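Subject: Re: Hearing checks for members over 60

Hello all,

Thank you for the many answers. I reply to this one first:

> Does anybody know if the Musteo clinic still does the free hearing check?
> My husband turns the volume up every month and says the problem is mine.
> Also, is it necessary to have a letter from the doctor?

Yes, they still do it, but only in the morning and only until the end of October. A letter is not necessary. You bring your health card and a list of the medicines you take – some of them can affect the hearing, and the audiologist will ask.

I had my own check at the Jotosside branch. The test took less than half an hour and it was not uncomfortable. My result was a mild loss on the left side, in the high sounds. This explains why I understand my brother on the phone but not my granddaughter. 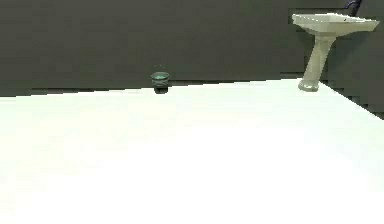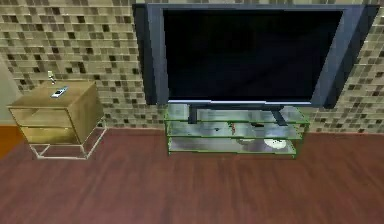 ## What the hearing aids cost

I asked for written quotes and I copy the numbers as I received them:

- Danladi, basic pair: $500, with batteries for the first year
- Vandik, rechargeable pair: $3,505, with all the fitting visits
- Only the ear moulds, if you already have aids: $179
- Repair after the warranty, either brand: $237

Please check with your own insurance before you sign. Mine pays a part every five years, and I had to send the form before the purchase, not after.

Both brands have a trial period. I am now trying the Danladi pair. In a quiet room they are good, in the restaurant less so. The clinic told me to wear them every day, also at home, so I will write again when I have used them for a longer time.

If your ear hurts, or the hearing goes suddenly, please do not wait for the free check. See a doctor the same day.

Kind regards to everybody on the list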